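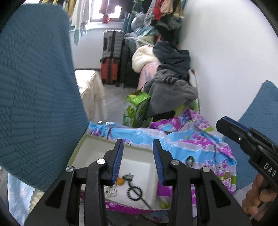

Hair sticks and bead bracelets in one box – yes or no?

Forums Home New Posts Search Log In
Filed under: Small Spaces > Dressers & Jewelry

punenel_attic
So I'm finally sorting my little stuff, and I've got one shallow white box with a green rim for all of it. So far it's the dark hair stick with the green ornament, the black beaded band, a pale string of beads and one orange ball I can't bring myself to toss. Do you all split these up or just let them live together?

marlow662
Split them! Beads wrap themselves around anything long. I spent a whole evening in August picking a necklace off a comb.

Roald Isaksson
I disagree. It's four things. If you buy dividers for four things you'll end up with 500 things to fill them. Leave the box open on the dresser and you're done.

marlow662
My dresser has a cat on it, Roald, so no open boxes for me.

tansy_b
Hair stick goes in a cup with the brushes, everything else stays. Also clear that flowery cloth before you go on, I'd lose an earring in that pattern in 2 seconds (love the purple though!!)

punenel_attic
Ha, the cloth stays till the clothes pile is folded. I'll try the cup – but the ball is staying in the box.

Roald Isaksson
Keep the ball, sure. Still say no cup.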